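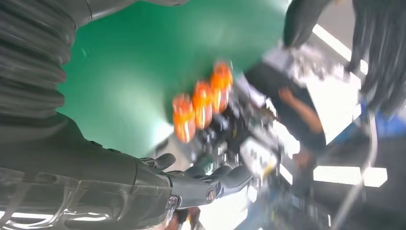
Gripper and forearm, with the ribbed sleeve above.

Is it worth moving an old upright piano 200 miles?
Corinne Pruitt
July 12, 2026

My aunt is giving up her house in Dokendale and has offered me her piano, an old Galitz upright that I learned on as a kid. I'm in Namcombe now, 200 miles away, second floor, with a staircase that turns halfway up. The only quote I have so far is from Vương Moving and it's $700, plus another $50 for the stairs (which seems low to me, should I be worried?). The piano hasn't been tuned in years. A couple of keys in the bass stick, and one near the top doesn't play at all. My husband thinks I should get a digital one and be done with it. I keep going back and forth. Has anyone here done this with an old piano, and were you glad you did? Also, how long do I wait before having it tuned?

Shaohua Mao

Get a tuner to look at it BEFORE you pay a mover anything. I can't say this loudly enough! I took a free piano from a neighbor, paid to have it moved across town, and then found out the pinblock was cracked and it wouldn't hold a tuning for more than a week or two. It sat in my dining room for three years holding up a fern, and then I had to pay somebody else to haul it off.

Ask your aunt to call a tuner near her and have them check the pinblock, the soundboard and the bridges. Sticking keys are usually nothing much, so I wouldn't lose sleep over those. The dead one could be a broken hammer shank, and that's an easy repair. Loose tuning pins are the thing to be scared of.

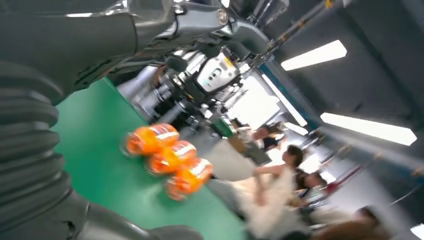
As for the stairs, the turn matters more than the number of steps. Measure the landing corner to corner and measure the piano too — length, depth, height — and send both to the mover in writing. Mine showed up with two guys and a blanket and we all stood in the yard looking at each other. Ask if the $50 still stands once they've seen your numbers, and ask what their insurance covers, because some of them only pay by the pound and a piano is worth very little by the pound.

Didier Lemaire

just buy a digital. headphones, never needs tuning, your downstairs neighbors will love you

Zihan Li

I'm going to go against Didier here, sorry! I moved my mother's upright last October, a longer trip than yours, and I play it every single day. Is it a great piano? No. The middle is lovely and the top sounds like somebody dropping spoons. But I know that piano, and I'd never have sat down at a keyboard from the store the same way.

On tuning, wait at least 2 weeks, and a month is better if your apartment is a lot drier or damper than your aunt's house. Keep it off the radiator wall and out of direct sun. If it's really been years, the tuner may want to do a pitch raise first and then come back for a proper tuning, so budget for both visits. And get a second moving quote, $700 sounded okay to me but I only know what people charge up here.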